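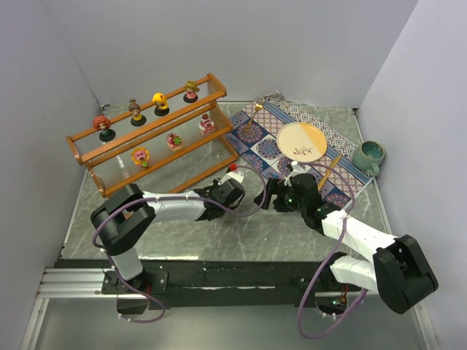 The two-arm station with the shelf on the left and the place setting on the right.

Setting Up a Shelf and Table Task for Two Arms

This page is for new members of the robotics club who are running the two-arm station for the first time. It was written by Hollis Escobedo and covers the pick, the handover and the place. You should have finished the single-arm lesson before you start. Our control program is called Jilta, and the version on the bench computer is the one to use.

Step 1. Home the arms

Turn on the power supply, wait for the lights, and then open Jilta. Press Home for the left arm first. When it stops, press Home for the right arm. Never home both together, as their paths cross in the middle of the table.

Look over the cables before you go any further. They need enough slack to follow the wrist through a full turn. If one is wrapped around a link, turn the wrist back by hand with the power off.

Step 2. Check the wrist views

Open both wrist views side by side and open each gripper all the way. You want to see both fingertips and a good stretch of table between them.

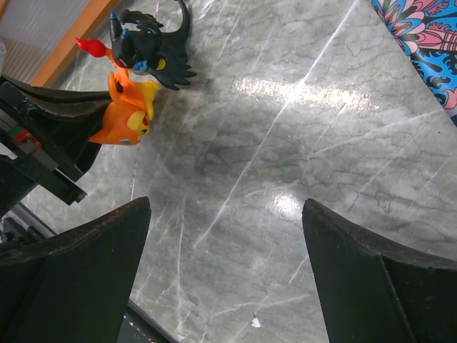
Next, set the speed limit to 26 percent. The default is higher, and it is too fast for anyone learning the station. Save your settings under your own name so the next team doesn't load them by mistake.

Step 3. Practice the handover

Pick a small toy with the left arm and bring it to the middle of the table. Stop there. Bring the right arm in slowly from its own side until its fingers are on either side of the toy. Close the right gripper, wait 3 seconds, and then open the left. Back the left arm straight out before you lift anything.

Gwilym Foulkes keeps the log sheet by the door. Write down each try, including drops, and what you changed.
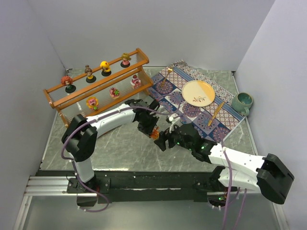 What should I do if both grippers are holding the toy and one arm stalls?
Press Pause, then open the gripper on the stalled arm. Leave the other one closed and don't home either arm until they are apart.

Do 5 clean handovers in a row before you move on. Most teams need a couple of meetings to get there.

Step 4. Work at the shelf

Come down from above and keep the wrist level. The figures stand close to each other, so open the fingers only a little wider than the toy you want. Close until the toy stops moving, then lift straight up.

To put a toy back, lower it until it touches and let go slowly. Move up before you move sideways.

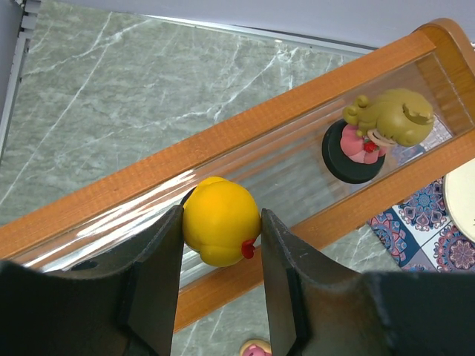

Step 5. Shut down

Park both arms, save the log in Jilta, and close the program before you turn off the power supply. Put the toys back on the shelf for the next team.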